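Nultlowについて

白い板を、もう一度使える面に

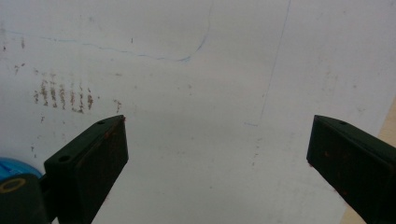 白い面の汚れは毎日見ていると気にならなくなるが、久しぶりに来た人にはすぐ目につくらしい、というのがBaeの店舗の方から最初にいただいた言葉でした。茶色い筋のついた板を前に、拭けばいいのか、替えるべきなのか、誰に聞けばよいか分からなかったそうです。当社へのご相談の多くは、このような段階で届きます。

Nultlowは、白い板面の清掃と補修を専門に行う会社です。対象は、会議室や教室のホワイトボード、作業台の天板、店舗の壁面パネル、棚板など、白くて平らな面全般です。創業から13年になります。最初の2年は学校のホワイトボードだけを扱っていましたが、同じ建物の机や棚の相談を受けるようになり、現在の業務内容になりました。

汚れの見分け方

白い面につく汚れは、見た目が似ていても性質が違います。当社では作業の前に、必ず目立たない場所で試し拭きをします。

茶色や赤茶色の筋は、さび、土、油、飲み物、接着剤の残りなど、いくつもの原因で出ます。色だけでは判断できません。水を含ませた布で動くもの、中性洗剤で動くもの、どちらでも動かないものに分け、動かないものだけを次の工程に回します。

細かい黒い点は、表面に乗っている場合と、傷の中に入り込んでいる場合があります。表面に乗っているだけなら拭き取りで済みます。傷の中に入ったものは、無理にこすると周囲のつやが落ち、かえって目立つことがあります。

擦り傷は汚れではないので、清掃では消えません。傷の深さを確認し、研磨できる素材かどうかを調べたうえで、補修か張り替えをご提案します。そのまま使っても支障がないと判断した場合は、そのようにお伝えします。

作業の流れ

お問い合わせの際に、板の大きさ、設置場所、使い始めた時期をお知らせください。分かる範囲で結構です。写真をお送りいただければ、概算をお出しします。正式なお見積もりは現地で面を確認してからになります。

作業は、乾いた布での粉じん取り、試し拭き、洗浄、すすぎ拭き、乾燥の順に進めます。洗剤の成分が残ると汚れがつきやすくなるため、すすぎ拭きは布を替えて繰り返します。研磨や張り替えを行うときは、周囲を養生してから始めます。

営業中の店舗や授業のある学校では、朝の時間帯や休業日に伺うこともできます。水曜日は工房での作業日にあてており、現地作業は原則としてお受けしていません。

Ravenシートについて

補修できない面には、当社で扱っている張り替え用シート「Raven」をおすすめしています。今ある板の上から貼るため、板そのものを外す必要がありません。つやありとつや消しの2種類があり、マーカーで書き込む用途にはつやありをお使いください。つや消しは作業台や棚板に向いています。

下地に凹凸が残っていると、貼ったあとに表面に出ます。そのため、張り替えの場合でも清掃と下地の確認は省略していません。湿気を含んだ板や、反りの大きい板には施工できないことがあります。

これまでの実績

昨年度までに、691か所の現場で作業を行いました。内訳は学校と事務所が中心で、近年は倉庫や町工場の作業台も増えています。Cluvarovの共同作業場では、天板の清掃と一部の張り替えを継続して担当しています。使う人が入れ替わる場所では汚れの種類も変わるので、訪問のたびに試し拭きからやり直しています。

現在のスタッフは9名です。現地調査をした者が、そのまま作業も担当します。電話でのご相談にも、現場に出ている者が交代でお答えしています。

日ごろのお手入れ

普段は、水を固く絞ったやわらかい布で拭き、そのあと乾いた布で水分を取ってください。メラミンスポンジや研磨剤入りの洗剤は、表面に細かい傷をつけるおそれがあります。金属の工具や部品を置く台では、下に敷物を一枚入れるだけで傷が減ります。

こびりついた汚れを刃物で削るのは避けてください。削り跡は補修が難しく、張り替えになる例が少なくありません。落ちない汚れがあれば、手を加える前にご相談ください。

お問い合わせ

お電話またはお問い合わせフォームから受け付けています。3月は学校からのご依頼が集中し、日程のご希望に沿えないことがあります。この時期に作業をお考えの場合は、早めにご連絡ください。現地調査の費用は、対応地域内であれば無料です。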